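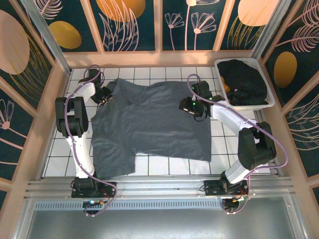
Taller de cuidado de la ropa
Apuntes de la unidad 4: extender y doblar prendas de punto
Curso de economía doméstica, grupo del lunes

Antes de empezar

Estos apuntes acompañan la clase práctica y no la sustituyen. Los he escrito para que cada persona pueda repetir los ejercicios en su casa. Se necesita una camiseta de manga corta, sin planchar, y una superficie plana donde quepa entera. La camiseta debe estar seca. Si hay dos tallas posibles, es preferible traer la más grande, porque los errores se ven mejor.

4.1. La superficie

Se puede doblar sobre una mesa, una cama hecha o un suelo limpio. La cama es la peor opción para aprender: el colchón cede bajo las manos y la tela se hunde con él. Una superficie dura permite alisar con la palma sin que la prenda se mueva demasiado.

Las superficies con cuadrícula son de gran ayuda. Un suelo de baldosas pequeñas, por ejemplo, ofrece muchas líneas rectas. Se coloca el cuello paralelo a una junta y después se comprueba si el dobladillo sigue otra junta paralela a la primera. Quien tiene en casa una mesa lisa puede usar un mantel de cuadros bien estirado.

4.2. Extender la prenda

La mayoría de los dobleces malos vienen de una prenda mal extendida. Pido que se dedique a este paso más tiempo del que parece necesario.

Se toma la camiseta por los dos hombros, una mano en cada costura. Se sacude una vez, con suavidad, y se deja bajar sobre la superficie empezando por el dobladillo. Los hombros se sueltan al final. En clase trabajamos con el cuello lejos del cuerpo y el dobladillo cerca, y así lo mantengo en todas las explicaciones siguientes.

Luego se revisa la prenda en este orden:

Cuello. Es el lugar donde quedan más arrugas pequeñas. Se tira un poco de cada hombro hacia fuera, con las dos manos al mismo tiempo. No se tira del cuello mismo, que pierde la forma.

Costados. A menudo un lado queda metido por debajo del cuerpo y la camiseta parece más estrecha de lo que es. Hay que pasar los dedos por debajo del borde, sacar la tela y volver a apoyarla.

Dobladillo. Debe formar una sola línea. Cuando se ve una entrada o un pico en el centro, casi siempre hay tela recogida debajo o la capa de atrás está desplazada. Se levanta la parte baja, se juntan las dos capas y se baja otra vez.

Mangas. Se abren hacia los lados hasta que la costura de la axila quede plana.

Por último se alisa con la palma, desde el centro hacia los costados. No conviene alisar en círculos.

4.3. Doblado en rectángulo

1. Poner la camiseta con el delantero hacia abajo y repetir la revisión del apartado 4.2.
2. Llevar el costado derecho hacia el centro, con un doblez que empieza en la mitad del hombro y baja recto hasta el dobladillo.
3. Doblar la manga hacia atrás, de manera que no salga del borde.
4. Hacer lo mismo con el costado izquierdo.
5. Subir el dobladillo hasta la mitad de la prenda.
6. Doblar una vez más, hasta el cuello.
7. Dar la vuelta.

El rectángulo final debe tener los dos lados iguales. Si uno es más ancho, el error está en el paso 2 o en el 4, y hay que deshacer hasta allí.

4.4. Doblado entre dos personas

Este ejercicio se hace por parejas, una persona a cada lado de la prenda. Cada una se ocupa de un hombro y de un costado. Las dos sujetan la tela a la misma altura y levantan a la vez; si una se adelanta, la camiseta gira y hay que extenderla de nuevo. Recomiendo contar en voz alta las primeras veces.

Con una camiseta el trabajo en pareja no ahorra tiempo, pero prepara para la unidad 5, donde doblaremos sábanas y manteles.

4.5. Observaciones sobre los tejidos

El algodón cien por 100 conserva la marca del doblez y también conserva las arrugas que se dejan dentro. Las mezclas con fibra elástica se deslizan y necesitan una mano apoyada durante todo el proceso. En las telas lisas y oscuras los pliegues suaves se ven poco con luz de techo; una lámpara colocada a un lado los muestra mejor.

Tarea para la próxima clase

Doblar cinco camisetas por el método del apartado 4.3 y dejarlas una noche en el cajón. Por la mañana, abrir una y anotar dónde aparecen arrugas. Traer las notas en papel. Quien no pudo venir a la práctica de las mangas largas puede recuperarla al final de la sesión, durante la limpieza de las mesas.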